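4.2 Transfer of small pieces between cups

Decanting from one cup to another was the second of the four portioning tasks in the study.

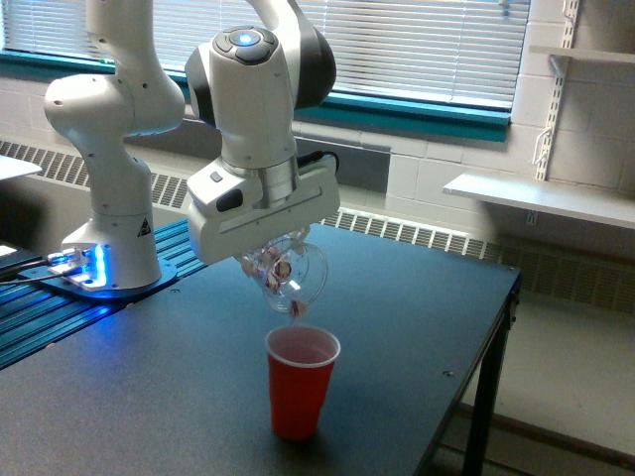
Figure 3. Transfer task: a clear plastic cup tilted over an upright red plastic cup, with a few pieces leaving the rim.

The task was chosen because it is common in kitchens, sweet shops and school canteens and yet has received little attention compared with the pouring of liquids. Water leaves a tilted cup as soon as its surface reaches the lip. A batch of small solid pieces does not. The pieces lock against one another and against the wall, stay put while the cup is turned, and then move in groups. The angle at which the first piece leaves, the size of the groups and the number of pieces that miss the lower cup are the three quantities reported in this section.

4.2.1 Materials

The cups were plain disposable drinking cups supplied by Jonton. The upper cup was clear, so that the position of the batch against the wall could be read from the side throughout the tilt. The lower cup was red and was left standing on the table without a holder. In an early version of the protocol the lower cup was fixed down with putty, but this hid a failure of practical interest, namely the cup being knocked over by contact with the upper one, and the putty was dropped.

Each batch held 64 pieces. Batches were counted out by hand before each trial by Tươi Cao and counted again by Leidy Correa. Pieces with visible chips were set aside, as a broken edge catches on its neighbours and delays release. Cups were replaced when the rim showed a crease. A crease of even a few millimetres acts as a spout and narrows the stream, which would make the results for that cup look better than they should.

4.2.2 Procedure

The upper cup was gripped by its side and brought over the lower one with a fixed clearance between the two rims. It was then tilted at a steady rate to one of two end angles, 100 or 105 degrees from upright, and held there until no piece had moved for three seconds. No shaking or tapping was allowed. Pieces remaining in the upper cup at the end of the hold were counted as retained. Pieces on the table were counted as lost, including those that had entered the lower cup and bounced out again.

Each end angle was used in 100 trials. The order was mixed in advance by Lợi Cù, and the person counting the retained and lost pieces did not know which angle had been used. All trials were completed in May 2023.

4.2.3 Results

Release began well before the end angle in every trial. The first piece to leave was usually one lying on top of the batch near the lip, followed by a short pause and then by the main group. This pause was seen at both end angles and is the clearest difference from liquid pouring.

Retention was the main fault at 100 degrees. The retained pieces were nearly always found in the corner between the wall and the base, where the slope of the wall is partly cancelled by the taper of the cup. A drinking cup is narrower at the base than at the rim, and its lower wall is therefore steeper than the cup's axis would suggest on one side and shallower on the other. At 105 degrees retention fell in most trials, but the main group left faster and struck the far wall of the lower cup. Losses by bouncing rose accordingly. The lower cup was knocked over twice, both times at the larger angle.

4.2.4 Discussion

For a kitchen worker filling portions the choice of angle is a trade between pieces left behind and pieces on the floor. Diệp Đào has suggested that the two faults carry different costs, since a retained piece can be recovered with a second tilt and a dropped one is thrown away. On that view the smaller angle is to be preferred for food, with a brief return towards upright and a second tilt to clear the corner. The two-stage tilt was not tested here.

Two limits should be noted. The lower cup was always empty at the start - a part-filled cup cushions the fall and would be expected to reduce bouncing. The room was also kept dry, and sugar-coated pieces are known to stick in damp air. Both points are taken up in the scoop trials of Section 4.3, which use the same cups and the same counting method.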